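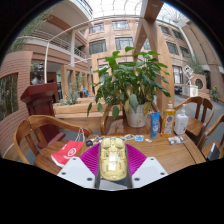
Posted by Clokico, 2 December 2019

Does anyone else remember an argument totally differently from the person they had it with? My sister swears I yelled. I swear I was calm!

lorance17
You probably both edited it. I kept a diary for 2 years and half my "memories" don't match.

Muriithi
Not buying it. A diary is only your mood that night.

lorance17
Still closer than guessing in March.

Clokico
Ok but we were both so SURE (she still is, I asked her again at lunch).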